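Projects > Drander > Reports to funder > Progress report, software

Drander cable handling: progress report
Prepared by Rochelle Thibodeaux for Clive Ellwood, Dodala
18/02/2023

Clive, you asked for this one to be shorter than the last and to contain fewer plots. The plots are gone. On length I did what I could.

Where we are

The planner works on straight insertions and mostly works on re-routing, by which I mean pulling a patch cable out of one port, carrying it past whatever is in the way, and putting it into another. "Mostly" is going to come up again. The perception side is ahead of schedule, the controller is on schedule, and the tooling is where it always is.

Perception

Pak-hei Tseng has replaced the plug detector. The old one found plugs by color, and it was very good at this until we bought more blue cables. The new one estimates the pose of the plug body from its edges, and then a second stage works out which way up the latch is. The latch stage used to be a coin flip with extra steps. It now gets the right answer on the blue plugs nearly every time, and on clear plugs it gets the right answer when the background is kind to it.

Clear plugs remain the problem. The depth map sees through them, or around them, or reports a small crater. Pak-hei's current approach is to find where the cable jacket ends and reason forward from there, and this has the advantage that the cable is a color and the plug isn't. It's in the main branch behind a flag. I would like it out from behind the flag by the March review, and Pak-hei would like me to stop mentioning it.

Control

Wiebke Hamann rewrote the insertion controller. The previous version pushed until the force estimate went over a threshold, backed off, wiggled, and pushed again, which is how I put in a plug behind a desk. The new version keeps a running estimate of lateral contact and tilts toward the side that gives. We ran 275 insertions with it before freezing the code for this report. The failures are logged with cause, and the log is in the shared folder in the format your people asked for, including the column we all think is redundant.

What the log says, in short: when the grasp is good, the insertion is good. When the plug has rotated between the fingers, the controller spends five seconds being very gentle about something that was never going to happen. Wiebke has added an early exit. It now gives up sooner and asks for a regrasp, a quality I'd like to see more widely adopted.

Planning

Most of the period went here, and this is also where I owe you an explanation for the slipped milestone.

The original proposal treated the cable as something attached to the plug that would more or less follow along. I wrote that sentence, so I can be rude about it. A cable has its own views. The arm can take a perfectly legal path to the port while the cable hooks a connector on the other arm, and the planner is none the wiser, having checked every link of both robots and nothing else.

The fix is a coarse model of the cable as a chain of segments, re-estimated at each waypoint and handed to the collision checker with a margin. It is slow. A full two-arm plan took 113 seconds when we first turned it on, during which Ludger Petersen made tea. He has since moved the segment checks into a batch call and added a cache for the fixed parts of the cell, and the tea no longer gets made. Plans now come back fast enough that the person running the test doesn't look at their phone, and I am told this is the accepted industry measure.

Still open is the question of the free end. If only one plug is held, the other is wherever friction left it. We can pin it with the second arm, or let it slide and re-observe, or model it properly. Modeling it properly is a thesis, and we have a deadline.

Tooling

The replay tool finally shows both arms and the cable estimate on one timeline. Before this we compared logs by lining up two windows and trusting our eyes. The internal name is Grulloler, after a typo nobody fixed in time, and it's now in the import paths and will outlive us all.

The Böttcher driver update broke timestamps again. We've pinned the old version. Please don't let anyone on your side helpfully upgrade it before the demo.

Money and time

No change to the budget. The re-routing milestone moves to March. The insertion milestone can be closed whenever you want to sign it.

What I need from you

A decision on whether the demo is one-arm or two-arm. Two-arm is the better demo and the one more likely to stop halfway with a polite message on the screen. I also need the rack layout you intend to use, because port spacing goes into the config and I would like it to be your spacing.

Next on the list

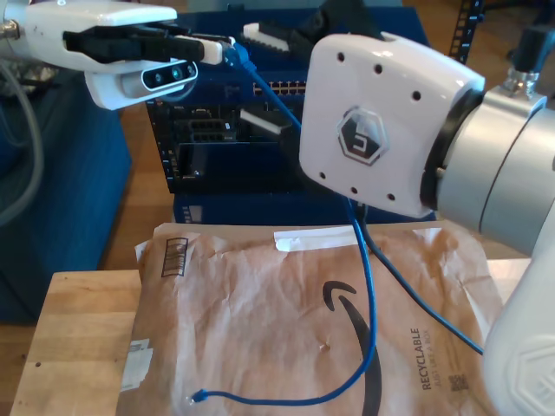 The free end gets its own test set from here on, starting with the slide-and-re-observe option, which Ludger thinks is enough and Wiebke thinks is optimistic. Each start pose will be recorded with the cable laid in some inconvenient way. The kind I want plenty of is the one with the blue plug held in the fingers and the cable running down past the network unit, in front of the other arm's wrist, to a clear plug lying on a crinkled brown mailer. It puts the cable between the two arms and gives Pak-hei's jacket-end method a clear plug on a wrinkled background. If the planner can get the held plug to a port from a start like that without dragging the line across the wrist housing, I'll be comfortable saying "works" in the next report and dropping the "mostly."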